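Wound Healing for Nursing Students – Handout 2
Armelle Riviere, Feb 6, 2020

Please read this before the seminar. It covers how skin and deeper tissue repair themselves after a cut, and what we look for at the bedside.

Bleeding comes first. The vessels tighten, platelets stick to the damaged wall and a clot forms. After this the area becomes red, warm and swollen. Students often write "infected" in the chart at this stage, but inflammation in the first days is normal.

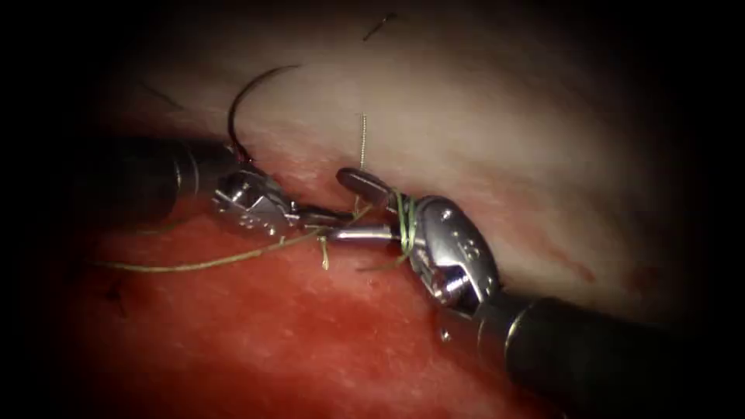
Next, new tissue fills the gap. Fibroblasts make collagen and small vessels grow into it. The tissue looks pink and bleeds easily, so dressings must be taken off slowly. The last phase is remodeling, and it can go on for a year or more. The scar gets stronger but does not reach the full strength of healthy skin.

When the edges are held together, we speak of healing by primary intention. When the wound stays open and fills from the bottom, it is secondary intention – slower, and with a larger scar.

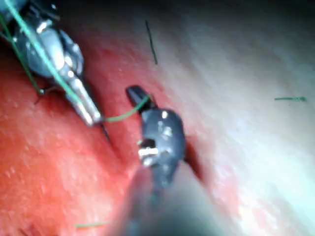
Fig. 2. Green suture thread over simulated tissue.

Things that delay healing: smoking, poor blood flow, diabetes that is not well controlled, low protein intake, steroids. Corentin Tanguy will speak about nutrition in May, so I keep this part short. 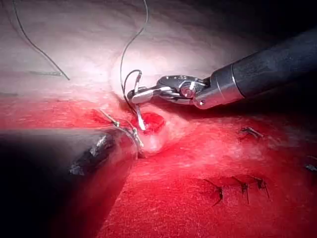

SEMINAR WORK

Read the Barbier case, pages 49 to 51 in the course reader. Write down which phase the wound is in on each visit and which signs made you decide. Bring your notes on paper.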